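Home | Visits | Workshops | Archive | Contact

An afternoon at the Clullent open house
22 February 2024

I have wanted to see how Clullent runs its home-care days ever since a flyer came through my door in September, and I finally made it!
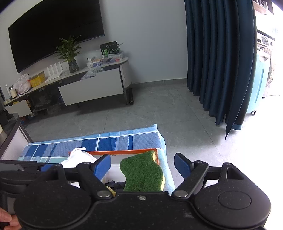
The day is held in ordinary living rooms, and I loved that. No stage, no rows of chairs, just a home with a TV on the wall, a plant on the cabinet and the usual packages that pile up beside it (mine looks exactly the same). You walk in and start talking about cleaning as if you'd dropped by a neighbor's.

My favorite part was the talk on small cleaning things. I had never given a sponge much thought, but the green one that looks like artificial turf, with yellow foam on the back, got me asking far too many questions. It has a wavy shape, and I kept wanting to try it on my sink at home. We also talked about what belongs in a box and what should stay within reach, and I came away with a page of notes on that alone.

After a break we heard about Nuvum, the swap club that grew out of these days. It has 357 members now, and a starter kit costs 96 cents in postage if you live close by. I signed up before my coffee was finished!

The next open house is at Mohmand, on the other side of the river. Take the bus to Ganico and walk 400 yards uphill. Wear comfortable shoes, and bring a bag for swaps.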